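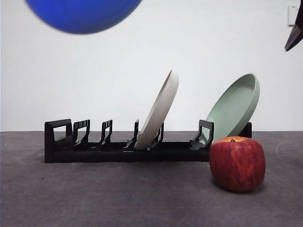
Plates lean in my new rack
Posted by grodton_kitchen, January

I bought a long black dish rack to replace the old Serasow wire one, and I can't get plates to stand straight in it. The slots seem too wide for anything thin. The cream plate near the middle tips well over to the right. Do I return it?

31 comments

winent22: Keep it. A leaning plate drains fine.

shaikh_m: Disagree. Mine leaned like that and the rims chipped. Return it.

winent22: Chipped on what? You're stacking them too close.

grodton_kitchen: I'll try bowls first, then decide.

4 shares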